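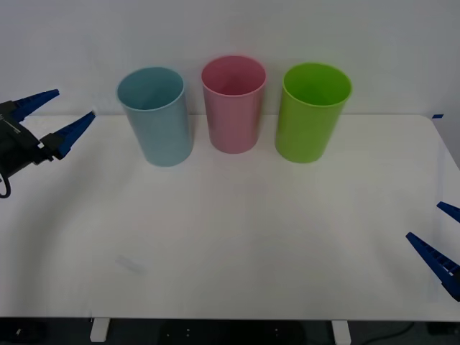
Siu-ming Chow asked at the February meeting whether a club with two arms and one table should be publishing a dataset at all, or whether we ought to keep it on the shared drive until somebody wanted it. The rest of us wanted it out, partly so that next year's members would not have to start over. So it is out, with this README, and Siu-ming wrote most of the loader.

Sindport Cups

Recordings of a two-arm cup stacking task, made by the Rirberg student robotics club as its spring project. Version 2.

Contents

299 episodes of teleoperated cup handling. 129 of them are full stacks, meaning all three cups end up nested in one stack. The remainder are partial stacks, single pick-and-place moves, and failed attempts that we kept on purpose. Each episode is one folder.

What is in an episode folder

video - the fixed camera view, compressed
joints - joint positions for the left and right arm, one row per time step
grip - commanded and measured opening for each gripper
note - one short line of text by the operator, sometimes blank
outcome - full, partial, single, or fail

The time column in joints and grip is seconds from the start of the episode. The video starts a little before the first row. Use the offset value in the episode header to line them up. In version 1 the offset was missing, and anyone who trained on version 1 should download again.

Task

The cups are blue, pink, and green, open at the top, all much the same size. An episode starts with them upright in a row toward the back of the white table, with the grippers open and clear of them. The operator then picks up one cup at a time and lowers it into another. Either arm may do any part of the work. The operator picks the order and we did not write it down as a separate field, so if you need it you have to get it from the video or from the note, where the operator remembered to say.

The order of colors in the starting row changes between sessions. In some sessions it was blue, pink, green from left to right, and if you split the data at random you will get the same order in both train and test. The file splits.txt holds out whole sessions. Please use it when you report numbers, or say that you did not.

Left and right always mean left and right in the camera view. The first two sessions used the operator's left and right, which was the other way around. We relabeled them by hand and checked the result by playing every episode back.

How it was recorded

Two students per session. One drives the arms, the other starts and stops the recording and resets the cups. We swapped roles every half hour, because people get sloppy after that and start dragging cups instead of lifting them. Sessions ran in the early evening, usually from 5 p.m. until the building closed.

Training for new operators was short. You did practice stacks until the person next to you said you were ready, and those practice runs are not in the release. Some operators pinch the rim with one finger inside the cup. Others squeeze the cup from the outside, lower down. Both are in the data and neither is marked. Squeezing from the outside is easier to learn but the cup sometimes tilts on the way down and catches on the rim of the one below.

The camera was not moved within a session. Between sessions it may have shifted by a small amount. We did not calibrate it again each time, so do not count on a single camera pose for the whole set.

Loading

The loader is called Stinum and lives in the tools folder. It needs a recent Python and nothing unusual besides. Point it at the top folder and it gives you a list of episodes. Ask for one by its number and you get arrays plus a video reader.

If you only want complete stacks, pass the outcome filter with the value full. If you want everything except failures you have to pass the other three values. There is no "not" option yet.

Stinum does not resample. The arm logs and the video run at different rates, and what to do about that is up to you. There is a helper that takes the nearest row for each video image, and that is what our own baseline uses.

Baseline

Au is the small imitation model we trained for the end-of-term demo. Weights are in the models folder along with the settings. It was trained on the full stacks only. It reaches for the first cup well enough and it is weak at the second placement, where it tends to let go too high. We have not tuned it much. One member thinks the gripper readings are the problem, another thinks it is the nearest-row lookup, and neither has been tested. If you find out, open an issue.

Known problems

Gripper opening is noisy on the left arm. The measured value jumps when the fingers are nearly closed. The commanded value is clean.

Outcome labels were given by the person resetting the cups, on the spot. A cup that sat crooked in the stack was called full by some of us and partial by others. We went back over the worst cases for this version but not over all of them.

The light in the room is even and does not change much. A model trained here will probably not like a window.

Notes are in whatever style the operator felt like that day. A few say only "ok".

There is one table, one wall, and one set of cups. This is fine for a class project or for testing a training script. It is not enough to say anything about cup stacking in general.

Changes in version 2

Added time offsets.
Fixed the left and right labels in the first two sessions.
Added splits.txt.
Removed practice runs that had slipped into version 1.
Renamed "bad" to "fail" in the outcome field.

Use and credit

Free for teaching, coursework, and research. If you put it in a report, name it as Sindport Cups, Rirberg student robotics club, and give the version. You do not have to ask first, but we like to hear what people did with it.

Contact

Open an issue in the repository. We read them once a week during term and hardly ever in the summer. For questions on the loader, tag Siu-ming Chow. If an episode folder will not open, include its number and the last few lines of the error.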